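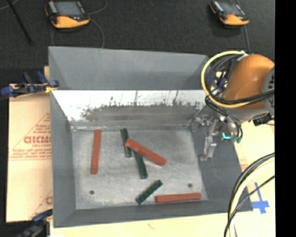 Grey metal bin on a light wood-toned tabletop.

Fenar Window Seat Kit review
By Trevor McKinnon
23 Jun 2023

I fly between Dranside and the coast twice a month, nearly always in the window seat of a small turboprop. The Fenar kit is sold for exactly that sort of trip. It has an inflatable wedge that fills the gap between your shoulder and the cabin wall, an eye mask, and a slip-on cover for the armrest. I paid $62 for it and have now used it on five return trips.

The wedge is the reason to buy it. It blows up in four or five breaths and sits against the curve of the wall without sliding down, which my old neck pillow never managed. The side facing you is brushed cotton and the back is a rubbery fabric that grips. On a smooth flight I slept for most of an hour. In rough air the vibration still comes through, but it's a lot better than resting your head on bare plastic.

It does cover the lower half of the window. If you like looking out, you'll be taking it down and putting it up again. The valve is quick enough that this isn't a big bother.

The eye mask is ordinary. It blocks the light and the strap is a bit tight. My partner, Hae-won Oh, has a smaller head and found it comfortable, so it may just be me.

The armrest cover is the weak part. It fits the narrow armrests on the newer jets and nothing else I've tried. On the turboprop it rode up every time I moved, and after the second trip I left it at home.

Packed, the whole kit weighs 366 grams and goes into a pouch about as thick as a paperback. The zip on the pouch is stiff and I'd expect it to go first. Drendari sells a similar wedge on its own, in a slicker fabric, and Gagnon has one with a built-in pump, but at $117 I couldn't see the value.

Cleaning is simple. The cotton cover comes off and goes in a cold wash. Dry it flat, as the label says. I hung mine over a chair and the seam went a little wavy, although it still fits.

Good: stable wedge, quick valve, washable cover
Not so good: armrest cover, stiff zip, no spare valve cap

Rating: 3.5 out of 5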